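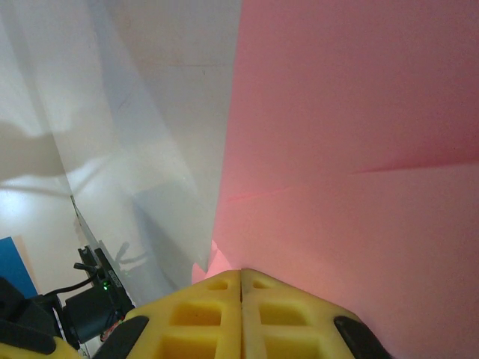 ## 4. Teaching the arm a paper chore

Okay, so you've got the Clovine arm clamped down and it homes without complaining. Now the fun part (I mean it, this is my favorite chapter to write!). We're going to ask it to do an actual chore, and I'd like you to start with paper. Everybody wants to jump straight to laundry. I did too, and I spent most of a November on one dish towel.

Paper is a nice middle ground. It bends and creases, it slides around when you don't want it to, but it mostly stays where you left it, and a ream is cheap.

### Before you start

- Plain sheets or colored card, a few of each. Pink against white is a good pair for the wrist camera, and you'll want that contrast later in step 5.
- The soft fingers, not the hard ones from the Prado kit.
- A clear table with the lamp switched on.

**Caution:** Keep your own fingers away from the gripper while the status line says LIVE. Soft fingers still pinch, and the elbow swings wider than you'd guess.

### Running your first pick

1. Open Tiltard on your computer and choose **New chore**. Give it a name you'll recognize in a week. I have a folder full of things called "test" and I regret all of them.
2. Set the grip force to 18. The default is 34, and that leaves a dent in thin paper every single time.
3. Lay one sheet down with a corner bent up a little. A raised corner gives the fingers something to close on. Flat paper is much harder, so save it for another day.
4. Drive the arm by hand until the fingertips touch the paper near that corner. Go slowly. Yellow fingers throw a warm tint on anything pale right beside them, so don't panic if your paper looks oranger at the tips than it does higher up.
5. Check the camera view. You want to see both fingertips and the line where one sheet stops and the next begins. If you can't tell the sheets apart, the arm won't either.
6. Close, lift, move, open. Save it.
7. Do it again from a slightly different starting spot. Six good runs is enough for the first training pass.

**Note:** If Tiltard stops with error 2669, it has lost the wrist camera. Stop the arm, push the plug back in, and restart from step 4. Your saved runs are fine.

### When it goes wrong (it will)

*It grabs two sheets.* Lower the force a touch and fan the stack first.

*It closes on air.* Usually the height is off. Home the arm and redo step 4.

*It crumples the corner.* Mine still does this. Come in at a shallower angle and close more slowly, and use heavier card while you're practicing.

### So can it do my chores yet?

People email me this one a lot. Sorting sheets by color, yes, pretty well, if the light stays the same and you're not in a hurry. Folding a letter in thirds, sometimes. Wrapping a present, no, and I've tried it with the Clovine and with the bigger Brivetti arm, which mostly tore the paper with more confidence. I'd happily let mine clear scrap off a workbench while I'm in the room, but I wouldn't leave it alone with anything I needed back in one piece.

Once your six runs are saved, leave the arm powered and go on to section 5, where we start the training pass.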